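Diary, July - the night of the by-election count
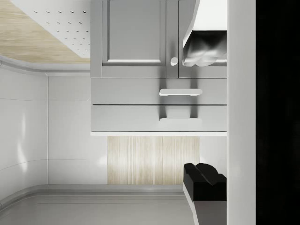

Why does a by-election for one council seat need a recount? The margin between the top two was 2 votes, and under the town's rules either candidate can ask for the papers to be gone through again when it is that close.

So we were there until quarter past three, and I loved every minute of it. I'm writing this with my shoes off and a bowl of cereal and I can't sleep, so it may as well go down while it's fresh.

I got to the hall just before ten. Theda had saved me a chair by the radiator (off, thank goodness, it was sticky in there) and she already had her pencil out with a grid drawn up for each polling place. She does a running tally from the gallery at every count and she is usually very good. By eleven she had Sieglinde Schwerdtfeger ahead by a whisker and Henrik Buschmann closing fast on the Dunach boxes, and I told her there was no way, Dunach has never gone for Henrik's lot, not once since I moved here. Well! Dunach went for Henrik. I could see his agent, Traian Zamfir, trying so hard not to grin that he had to go and look at the fire notice.

I should put down how we got here, because I'll forget. Eckhard Stüber stepped down in the spring after he missed the declaration deadline on his shares in Stanum, the outfit that wants the old freight yard. He said at the time it was a muddle with the paperwork, and then he voted on the yard anyway, and then he said he hadn't thought of that as a vote on Stanum. I've gone back and forth on him. He got the crossing on Mill Lane fixed when I'd given up writing letters about it, and he always answered the phone. But you can't sit in that room and raise your hand on your own shares. He came tonight, by the way. Stood at the back in a raincoat and shook hands with both of them, and I thought that took some nerve.

The campaign was a good one, I think, for such a small seat. Sieglinde did the rounds of every street on foot, twice, and her leaflet was mostly about the 32 bus, which I'm all for. Henrik talked about the yard and only the yard. He wants the Seidel plan brought back, with the workshops on the ground floor and the homes over them, and he got almost 200 people out to the school gym to hear about it. I went along meaning to stay ten minutes and stayed for the whole thing. A woman two rows ahead of me asked who'd pay for the drains and he said he didn't know yet and he'd find out, and she clapped him! I have never seen a person clapped for not knowing about drains.

Back to the hall. The first result was whispered down at the table around half past midnight, agents and candidates only, and we all leaned over the rail like kids. Traian's shoulders went down. Sieglinde put her hand flat on her chest. Theda looked at her grid and said "two, it's two, I've got it at two," and she was right. Henrik asked for the recount very politely, and off they went again, all the bundles untied and started over.

I can't explain to people why I find this so exciting. My sister thinks I'm cracked. But you sit up there and watch people from down the road lick their fingers and turn over slips of paper, with the other side standing right beside them watching every one, and there's a hush when they stop at a strange one and hold it up. There was a long talk over a paper with a smiley face in the box. They let it stand for Sieglinde. Another had the whole name of the Dakero bakery written across it in capitals and was thrown out, though Theda says she'd vote for Dakero any day and so would I, their plum cake especially.

It came out the same. Same margin, same winner, Councilor Schwerdtfeger, read off the card at ten to three in a voice that was nearly gone. Her side cheered and then so did a fair number of Henrik's, and he went straight over to her. His speech was short. He said he'd be sitting in the public seats when the yard comes up again and she said into the microphone that she'd keep him one by the door, for the draft.

What I don't know is how she'll vote on the yard. She never quite said. I had two of her leaflets on the hall table and I've just read both again, and it's bus, bus, library hours, bus. Theda is sure she'll back Seidel with changes. I think she'll ask for a delay and a fresh look at the traffic numbers, which would push it past the fall break.

We walked home the long way, past the yard, and talked the whole thing through again at the gate until a light went on upstairs next door.

Must ring Traian tomorrow and say well fought. Also return Theda's pencil, which I seem to have in my pocket.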